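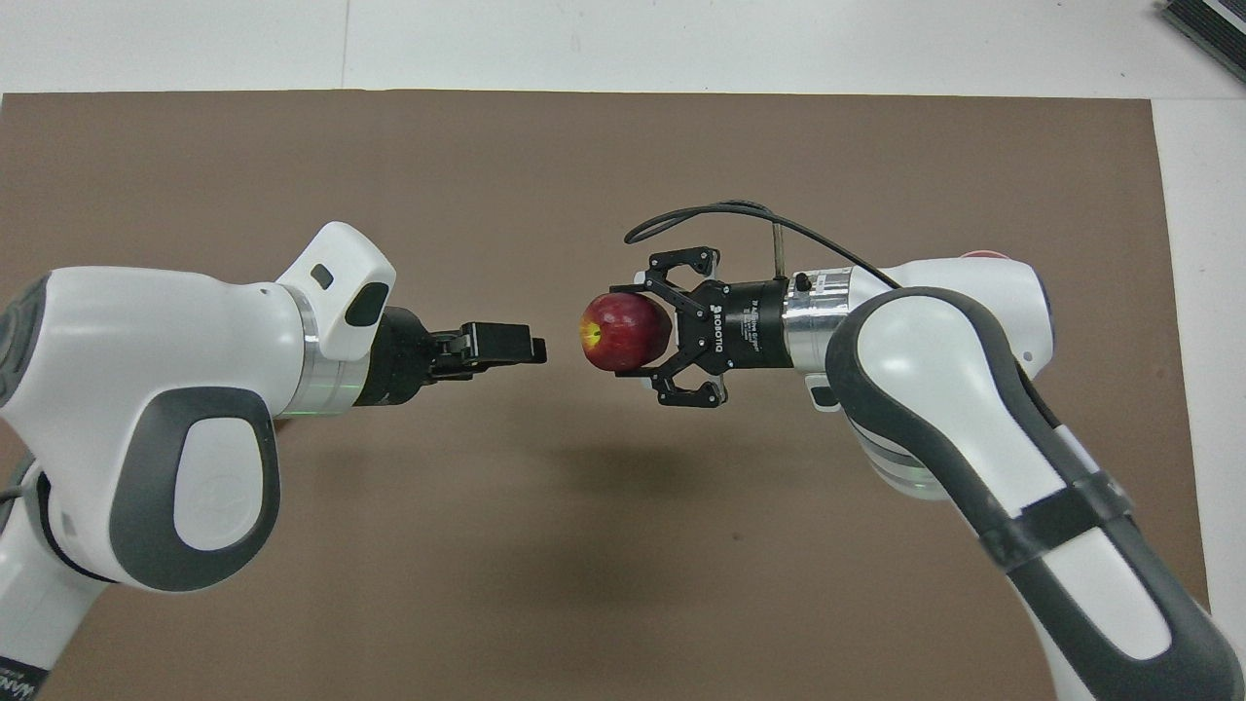

## Table mat

A **table mat** is a flat covering laid over a work surface or dining table. It may cover most of the top and leave a strip of the table bare along the sides. Plain brown is a common color on white tables.

### Sizes

The Andau catalog lists mats in 2 weights. The larger sheet measures 2000 mm by 402 mm and is sold rolled.

### Care

Mats are wiped with a damp cloth and stored flat or rolled. Folding leaves creases that can be hard to remove.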